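Fivley Trip Computer for Motorcycles - Owner's Guide
Section 3: Mounting, Wiring and First Ride

Last updated: July
Shares 80 | Comments 14

By now you have the Fivley out of its packing and charged, and you've read the safety pages in Section 2. Great! This section gets it onto your bike and talking to your phone. Most people finish in one afternoon, and if you have ever changed a headlight bulb you already have the skills for it.

The steps are written for bikes with a round handlebar and a 12-volt battery. If yours has clip-ons, read 3.2 first and then jump to the stem mount steps in Section 4.

3.1 What you need

From the kit: the display, the bar clamp with two rubber liners (thick and thin), the power lead with its inline fuse, the wheel sensor, the magnet, six cable ties and the small hex key.

From your own toolbox: a Phillips screwdriver, a 10 mm wrench for the battery terminals, a pair of side cutters, a soft cloth and some rubbing alcohol. A paddock stand is a real treat to have when you get to the wheel sensor, but the center stand will do fine. If you have neither, you can roll the bike forward a little at a time.

CAUTION: Turn the ignition off and take the key out before you touch any wiring. Let the engine and exhaust cool completely. The power lead runs close to both on many bikes.

3.2 Choosing a spot for the display

Sit on the bike in your normal riding position with your gloves and helmet on. Hold the display against the bar in a few different places and glance down at it. You want a spot where you can read the big speed digits with a flick of the eyes and no dip of the chin.

Check these things before you commit:

- Turn the bars all the way left and all the way right. The display must not touch the tank, the windshield or a mirror stem.
- Squeeze both levers. Your knuckles should clear the housing.
- Look at your warning lights. Every one of them must still be visible.

Riders with tank bags, please try this with the bag on and full. Thắng Hà on our test team had a beautiful install, right up until he packed for a weekend away and found the bag leaning on the menu button.

3.3 Fitting the clamp

1. Wipe the bar with rubbing alcohol and let it dry.

2. Pick a liner. The thick one is for 22 mm bars and the thin one is for 25 mm bars. For 28 mm bars, use the clamp bare.

3. Wrap the liner around the bar with the split facing the rear.

4. Close the clamp over the liner and start both bolts by hand. They should spin in easily for the first few turns. If one feels gritty or stiff, back it out and start again.

5. Snug the bolts with the hex key, a half turn on one and then a half turn on the other, until the gap is even on both sides.

6. Slide the display onto the clamp from the front until it clicks.

7. Give it a firm tug. If it moves, go back to step 5.

NOTE: The hex key is short on purpose. With a longer one it's very easy to strip the bolts, which thread into aluminum. Finger strength on the short key is plenty.

3.4 Connecting power

The Fivley has its own battery and will run a full day of riding without any wiring at all. Plenty of owners leave it like that and charge it at home. Wiring it in gives you the brighter daytime screen and the theft alert, and we think both are worth the extra effort.

1. Remove the seat and find the battery. On some bikes it sits under the tank or behind a side panel, so check your bike's own manual.

2. Disconnect the negative (black) terminal first.

3. Run the power lead from the display back toward the battery. Follow the factory wiring wherever you can. Keep away from the steering head bearings, the exhaust and anything that gets pinched when the bars turn.

4. Leave a loose loop behind the headlight. Turn the bars lock to lock and watch that loop. It should never pull tight.

5. Fit the red ring to the positive terminal, under the factory cable.

6. Reconnect the negative terminal with the black ring under it.

7. Press the fuse holder somewhere dry and reachable, then secure it with a cable tie.

8. Turn on the ignition. A small plug symbol shows in the top corner of the display.

CAUTION: Don't swap the fuse for a bigger one. If the fuse blows twice, unplug the lead and look for a spot where the insulation has rubbed through.

If you see no plug symbol, the usual cause is the connector behind the display. It takes a good solid push! Listen for the click, and try again before taking anything else apart.

3.5 Fitting the wheel sensor

GPS gives you a very good speed reading in the open. The wheel sensor takes over in tunnels and under thick trees, and it makes the trip distances nice and tight.

1. Stick the magnet to the head of a front brake disc bolt. Clean the bolt first.

2. Hold the sensor on the fork leg so its arrow points at the magnet as it passes. The gap should be the thickness of two coins or so, and nothing should touch as the wheel turns.

3. Tie the sensor loosely, spin the wheel and watch the red light. It should blink once per turn.

4. Tighten the ties and trim the tails flush.

5. Spin the wheel again and squeeze the front brake. Make sure the sensor cable is well clear of the brake line.

CAUTION: Never tie the sensor cable to a brake line. Use the fork leg or the fender stay.

3.6 Pairing with your phone

You'll need the free Jevuveck app for this part. It's where your routes, fuel notes and service reminders live, and it's a lot of fun to poke through after a long ride.

1. Install the app and turn on Bluetooth.

2. Hold the menu button on the display until the ring flashes blue.

3. In the app, tap Add Bike, then Find Display.

4. Choose your display from the list. The last digits match the sticker on the back of the housing.

5. Type the pairing code shown on the screen.

6. Give your bike a name. (Sointu Hirvonen, who wrote the app, named hers Yüksel, and it still shows up in the screenshots in Section 6.)

The first sync may take several minutes. Keep the phone next to the bike and leave the ignition on.

If pairing stops partway, delete the display from your phone's own Bluetooth list, turn the Fivley off and on, and go back to step 2. That clears up nearly every pairing problem we hear about.

3.7 Setting wheel size and units

Open Settings, then Bike, then Wheel. The app asks for the rolling distance of the front tire in millimeters. You can choose your tire from the list, but measuring gives a better result and takes very little time.

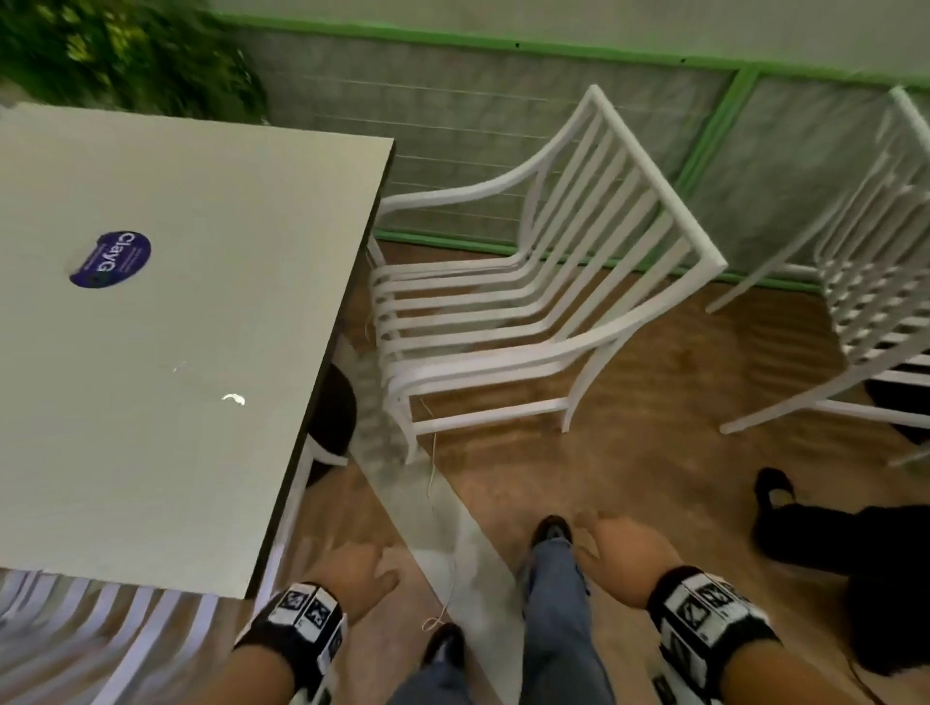

1. Pump the front tire to its normal pressure.

2. Put a chalk mark on the tire where it meets the floor, and another on the floor right beside it.

3. Have a friend steady the bike while you roll it straight forward until the tire mark comes down again.

4. Mark the floor a second time and measure between the two floor marks.

5. Enter the number. The bike we used while writing this section measured 1809, and yours will differ with the tire.

Next, choose miles or kilometers. The setting changes the display and the app together, and your old trips are converted for you, so feel free to switch back and forth.

3.8 First ride check

Pick a quiet time for your first ride with the Fivley. A Sunday morning on empty roads is perfect. Ride for a few miles, stop somewhere safe and go over these points:

- The display is still tight in its clamp.
- The speed reading is steady and doesn't jump to zero.
- The sensor and its cable are where you left them.
- Nothing near the exhaust has gone soft or shiny.

After 200 miles, check the clamp bolts again with the short hex key. The rubber liner settles a bit and you may get another quarter turn.

CAUTION: Set your route before you pull away. Pull over and stop if you need to use the menus.

3.9 Common messages

E1 - Low internal battery. Charge with the USB lead or wire in the power lead.

E4 - No wheel signal. Check the magnet gap and see that the sensor light blinks. The display carries on with GPS speed in the meantime, so you can finish your ride.

E7 - Storage full. The display holds up to 694 trips. Sync with the app, then choose Clear Synced Trips.

E9 - Wrong sensor type. You'll see this if you have fitted the older Urnska sensor from our first kits. It still works! Go to Settings, then Sensor, and choose Classic.

If a message comes back after you've dealt with it, write down the code and what the bike was doing at the time, then turn to the support page at the back of this guide.

3.10 Washing the bike

The display is sealed against rain and a garden hose. Keep pressure washers well away from it, along with the sensor and the fuse holder. If you pull the display off the clamp to wash the bike, push the rubber cap over the connector first. Use plain water and a soft cloth on the screen. Chain cleaner and fuel will cloud it, so wipe off any splashes right away.

Continue to Section 4: Stem Mounts and Clip-on Bars

Last updated: July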